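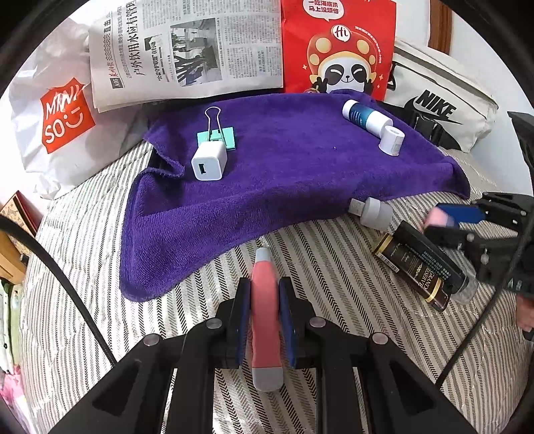
*Onyekachi Idahosa*

2025-11-23, notebook, small-objects bench (the bench is a bed)

The good table is still under Munshi's drawers, so the sorting went onto the bedspread again, with the purple towel on top. I have asked for a table three times. I have been given a towel.

Stock for this round is whatever came out of the travel bag and the bathroom shelf. The white USB charger, the mint binder clip, the white tube with the blue label, the brown one that says GRAND RESERVE in gold and takes itself very seriously for a tube. The Sadix list calls for "assorted household smalls," a phrase that covers everything I own.

Notes on surfaces, for whoever sets up next:

- Terry towel grips well. Round things stay put on it if it's pulled flat. Mine was not pulled flat.
- The bedspread stripes are handsome and useless as a grid. They run in chevrons. I tried lining up a row along one and got a diagonal.
- The folded edge of the towel makes a step. Anything parked on the step will leave it.
- Dark items vanish on the dark stripes. Put them on the purple or resign yourself to patting the bed.

The grouping question is still open. Pollulon wants it by use (desk, bathroom, travel) and I want it by shape, since I'm the one who has to pack the box. By use, the binder clip gets a compartment to itself like a visiting dignitary. By shape, it goes with the plugs and we all get home.

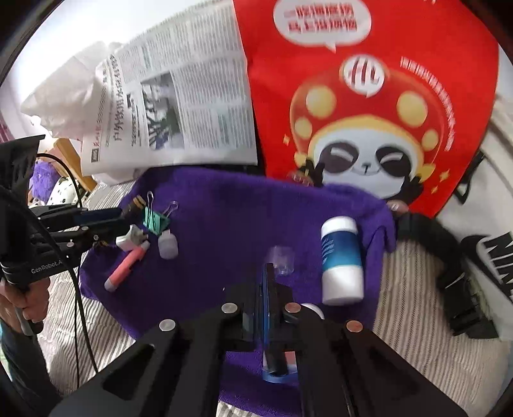
Tried a compromise on the left of the towel: clip, little translucent bottle, plug adapter, the coral one, the dark one with the bands. As a category it has no meaning at all, but it does make a tidy handful. I've written it down as "left group" and will defend it to Pollulon if asked.

The small clear cup needs its own line. On purple it is mostly purple. Suggest a dot of tape on the rim, or a different cup. Skerar had a sleeve of colored ones at 800 for the case, an absurd number of cups for a person who needs one.

Box budget: the divided tray holds 2000 g, according to its lid. I don't plan to test the lid's opinion. 1000 g is plenty for this lot.

To do:

- wash towel (lint is getting on the labels)
- relabel the tray, shape order, before Pollulon sees it
- find out who has the 3 missing dividers
- table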